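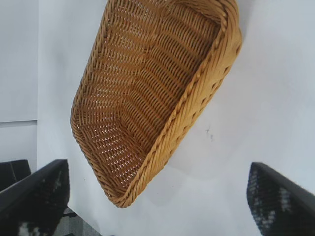

Wrist view, left arm, basket task

Left arm drops out mid-task, fingers stay wherever they were
Posted in: Bimanual setups > Faults and safety

kmutiso
Two arms on a shared white table, Vidmar controllers, Zemex supply feeding both. The task is simple: pick things up and put them in a wicker basket. Since September the left arm has been faulting partway through a run. The joints hold on the brakes, the gripper goes dead, and the log gives me "comm timeout, node 7" and nothing else. The right arm keeps going as if nothing happened.

That last part is what bothers me. Twice now the right arm has carried on with its half of the motion while the left was parked over the basket. The second time they touched. No damage except a scrape on the finger cover, but I was reaching for the stop when it happened.

Done so far: swapped the controllers left to right (fault stayed with the left arm), reflashed the gripper board, lowered the speed to 60 percent. The lower speed made it less frequent. It did not go away.

pvoicu
Fault stays with the arm and gets rarer when you slow down, so I would look at the gripper cable before anything else. How is it routed past the wrist?

kmutiso
Clipped along the side of the arm with a loop left free so the wrist can turn. Same as the other side, more or less. I ohmed it out with the arm still and every conductor was fine.

tablesaw_ed
A static test tells you very little on a flex cable. My money is on the supply though. Both grippers closing at once pulls the rail down and the weaker node drops off the bus. I had this on an Astell pair and chased cables for 2 weeks before I put a scope on the rail.

pvoicu
If the rail sagged I would expect an undervoltage entry, and he only has timeouts. Also the right side never drops.

tablesaw_ed
Undervoltage is only logged if the board stays up long enough to write it. Mine never logged one either.

kmutiso
I can check both. A shot of the setup so you can see the cable on the left arm:

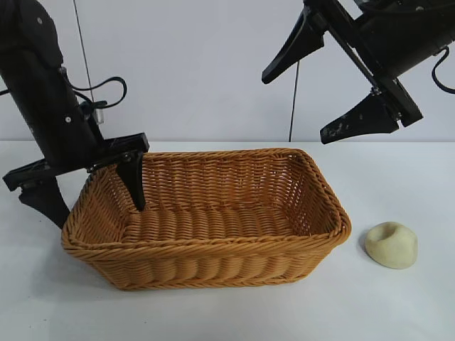
pvoicu: Put the gripper in a slow open and close cycle, hold the forearm still, and turn only the wrist through its full range. Watch the bus error counter. If it jumps at the same angle every time, you have a broken conductor or a bad crimp at the connector. That takes 30 minutes and you don't need a scope.

kmutiso
Ran it. Counter sits at zero until the wrist is near 75 degrees, then it climbs. Same angle on every pass. Turn it back and it stops. Rail was steady the whole time on a borrowed scope.

tablesaw_ed
Fair enough, cable then. I would still put the grippers on separate fuses.

rill_k
Can we go back to the other problem? The cable is a maintenance item. One arm faulting while the other keeps moving is a safety problem, and a new cable does nothing for it. Both arms need to be on one fault chain. Any fault on either side stops both.

tablesaw_ed
Depends what you mean by stop. If one arm is holding something heavy, a hard stop on both can be worse than letting it finish. I use a controlled pause.

rill_k
Controlled pause is fine if it's quick. What he has now is neither. The right arm doesn't even know the left one is down.

kmutiso
Agreed, and I should have had that in from the beginning. I had assumed the Vidmar units shared fault status over the sync line. They share the clock and that's it. I've wired the fault relays in series for now, so either one drops the enable on both. Nothing we lift is heavy enough for a hard stop to matter.

Replacement cable is ordered from Kirkbridge. Left arm stays off until it's in and the wrist test comes back clean.

pvoicu
Give the new one a bigger bend radius when you fit it - and check the right side while you have the tools out. Same routing, same hours on it.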